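The Bathroom at Salline, Put to Rights

Well, we got there in the end! Those of you who have been following along from the start will know that Salline, our little rental by the water, had its bathroom redone over the winter, and that Tapio and I (Sirkka) have been promising pictures of it ever since. We drove up on Saturday with the boot full of linen and cleaning things, and spent a good part of the morning on the bathroom alone, it being everyone's favourite room now. It's a small gallery, but I do tend to go on a bit, so put the kettle on first.

The wall panels were my choice and I fretted over the colour for weeks. In the brochure from Pultik they looked plain grey, and then the sample came in the post with that bit of lilac in it and I was gone, completely gone. Tapio held out for white until he saw it next to the grey marble of the counter, and he has been telling people it was his idea ever since.
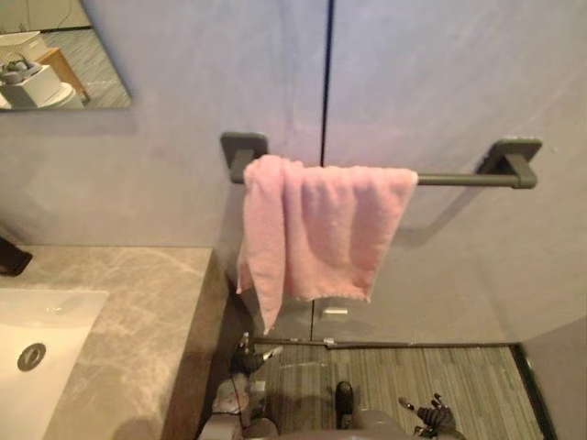

The towel rail took longer to settle on than the basin did. We had a chrome one in the old bathroom, a skinny thing that showed every fingerprint, and I wanted something dark and matte this time, and good and solid too, as a soggy bath sheet weighs more than you'd think. Partanen had one in the same grey as its mounts and that was that. The whole job, panels and floor and plumber and all, came to $2,756 over what we'd first put aside, which made us both sit down for a minute, but I'd do it again tomorrow.

While Tapio saw to the fittings I got on with restocking. We keep a box of supplies for the house with the packets, cloths and spare rolls all in together, and I like to go through it at the start of each season and see what's running low. Anything glossy and blue I can spot from the doorway, bless it.
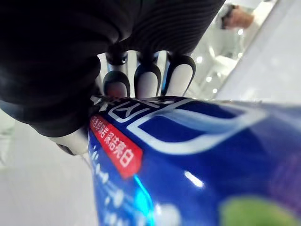

Do you leave supplies for guests, or should we bring our own?
We leave enough to get you through a weekend, so there'll be toilet paper, hand soap and a couple of towels each waiting for you. If you're staying a week or longer, please pack a bit extra, as the shop in the village keeps short hours outside summer.

Now, towels. I have opinions about towels! We went through 19 of them from the old cupboard and kept the ones that still had some life in them, and the rest have gone to my sister for her dogs. The pink ones stayed, of course. They came from Sirkow years ago and they've been through the wash more times than I'd care to guess, and I still reach for them first.

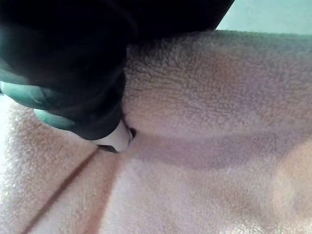
My mother always said to give a towel a good hard shake before hanging it, and to go easy on the fabric softener, and I've never found any reason to argue with her. Half the usual powder does nicely with our tank water. Tapio folds his in thirds and I fold mine in half, and after all these years we've agreed to have a shelf each.

We still have the hallway to paint and a new mat to find, and I'd like a hook for dressing gowns if we can agree on where it should go. Bookings for Salline open again in February, and there'll be more pictures once the hallway's done.

Sirkka and Tapio Kinnunen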